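Field Visit Report: Two-Arm Cable Handling at the Durketti Open Day
Submitted by Pao-chu Wu
Course: Introduction to Automation, Report 3
19 January 2018

1. Purpose of the visit

Our class was asked to visit a working automation lab and report on one task in detail. I chose the open day at Durketti, which rents two floors of the old Ogura building and builds test cells for companies that make small electronics. The course handout listed questions about safety, tooling and programming. I had a fourth question of my own, which was why cables are still plugged in by hand in so many factories.

Our group was 29 students in total. We were split up at the front desk, and I was put in the group led by Wen-hsiung Yau, an engineer in the handling section. He gave a short talk and then took us to the cells.

2. The talk

Mr. Yau started with rigid parts. A metal block keeps its shape, so a robot that knows where one corner is also knows where the other corners are. A cable does not work that way. If you hold it in one spot, the free end can swing, twist or droop, and it will not do the same thing every time. The plug also has to go in the right way around. People sort this out by feel and hardly think about it.

Durketti has been working on this since October with a partner called Grileck, which supplies the control software. The software is named Zinon. According to the talk, they had recorded 923 attempts at cable tasks before the open day, counting the failed ones. I asked what share had failed and was told the figure was not ready to be shared.

3. The cell

The work is done by two arms, each with a two-finger gripper. The fingers are black with triangular openings in them, and the lower side of the finger has a ridged edge. One arm can deal with the cable while the other deals with the device. Small cameras are mounted near the grippers, so each arm has its own close view.

The table has a marble pattern in white, green and mustard yellow, and the walls are blue with white lines and flowers made of circles. I had expected plain gray. Mr. Yau said they change the surfaces from time to time so that the software does not get used to one background. Aluminum posts stand at the sides of the cell.

The hardest part to follow from where we stood was the position of the plug between the fingers. It is a USB Type-A plug, and the metal end hangs down on its cable in the gap, slightly nearer the left finger.

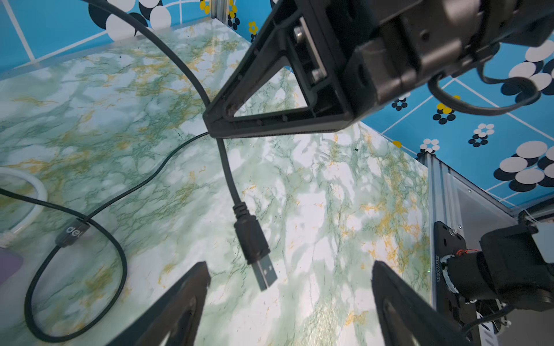 4. The task

The task was to bring a USB connector and a small music player together. It sounds simple. Mr. Yau broke it down for us as follows: get hold of the cable, get hold of the player, line the two up, and push them together without bending anything. The lining up takes the most time. Each arm has its own small position error, and when both arms are holding something the errors add together.

One student asked why they did not just clamp the player to the table. The answer was that a clamp would be easier, but it would need to be changed for every new product. Two grippers can be given a different object with no new hardware. The drawback is a slower cycle, and Durketti allows up to 9 tries before a person steps in.

The player is blue with a white click wheel. It is held upright by the gripper at its sides, which leaves the top edge clear for the connector. I noted that the other arm comes down from above, so the two hands do not have to share the same space.

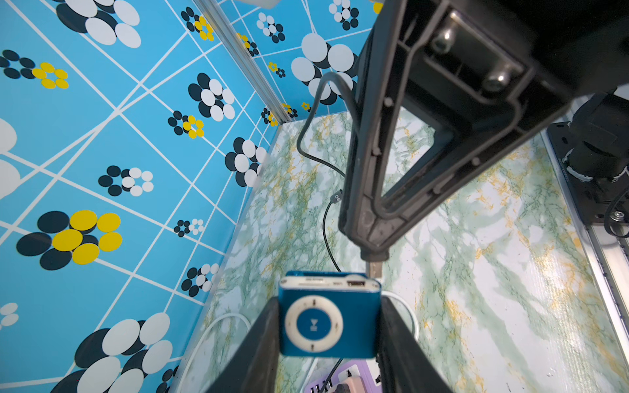

5. Discussion

I learned the most from the question about force. A camera can show that a connector is over a port, but it is less help in the last few millimeters, where the fingers and the plug block the view. I asked how the arm decides when to stop pushing. Mr. Yau said Zinon watches the load on the motors and stops when it passes a set limit — the limit is chosen by hand at the moment, and they would like the software to learn it.

The loose cables in the cell were also worth noting. They lie in loops on the table close to where the arms work, much as they would on a desk. In our own lab we tape everything down before a run, and I had not thought of this as making the task easier than it would be in real use.

My visit had some limits. I watched one task only, I was not able to time the cycles, and the numbers in this report come from the talk. I did not get to see the Grileck software screens, which were in another room.

6. Follow-up

I have asked Mr. Yau for the written cell layout and the failure figures when they are ready. If they arrive before the end of term I will add them as an appendix. For the class project, I would like our group to try a plug and socket task with the cable left loose, starting with a larger connector than USB.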